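From: Olaia Lorente
To: grasp-data list
Date: 2/18/20
Subject: Re: Mouse episodes, how many and how varied?

Åsmund Hovland wrote:
> We have 749 usable episodes for the mouse task and the policy still
> does badly when the mouse is turned more than a little from straight
> ahead. Do we simply need to get to 1,000, or is something wrong with
> the way we collect? Also, does anyone still clear the table between
> takes? The Grorkeck notes say to, but Sugeng's sets don't look like it.

Åsmund,

I went through a batch of 30 from the November set last night. My guess is that getting to 1,000 the same way won't help much. Nearly every episode starts with the mouse pointing away from the operator, and the hand comes in from the near side with the fingers already wide open. If the policy only sees that start, it will learn that start.

What I'd like people to do from now on is turn the mouse before each take and leave it wherever it ends up. Don't straighten it. If you are on the mat, do some takes half off the mat too. The mat edge seems to matter more than I expected, and a dark mouse on a pale mat is the easy case anyway.

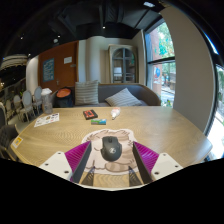 On clearing the table: no, please stop doing that. The Grorkeck notes were written for the bench in the lab, where the background was the same every time. For sets recorded in cafes, lobbies and so on, leave the small things where they are as long as they don't block the approach. Boxes, packets, bottles and cups are all fine. Move them a bit every few takes so they don't become landmarks.

Three other points:

Start recording with the fingers open and hold still for a moment before you move. Gonzalo's trimming script looks for that pause, and when it can't find one it throws the episode out. We lost roughly a tenth of the last upload that way.

Don't retry inside one episode. If you miss the mouse, stop, mark it as failed and start again. Keep the failed ones, Ignacio wants them for the Viment runs.

Write the room in the notes field. "Table" is not enough. I can't split by location if I don't know the location.

Sugeng, could you send me the list of rooms you have used so far? I'd like to hold out at least one of them for testing before anyone trains on the new upload.

Olaia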